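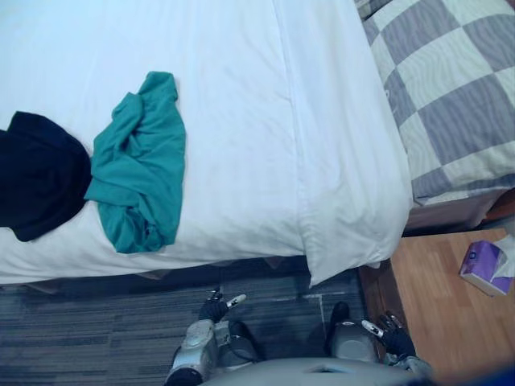
Skomix beside the bed, with laundry still to be dealt with.

Terkura Opens Skomix Laundry Trial

Terkura will offer its two-armed Skomix robot to small hotels from August, on a 14-day trial. It handles clothes and bedding, and has no opinions on thread count.
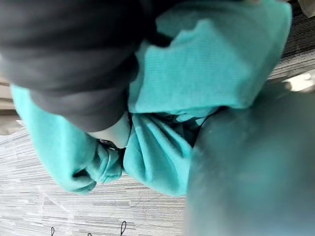
What It Costs

The trial is $700, with a monthly lease of $2,000 after that. Only 20 places are open. 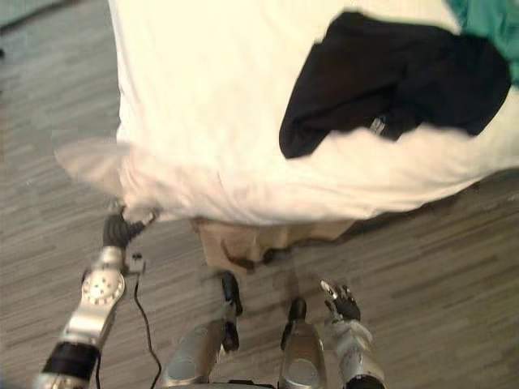
Setup and staff training are included – ironing is not. Bookings open Tuesday at Terkura's Karaki office.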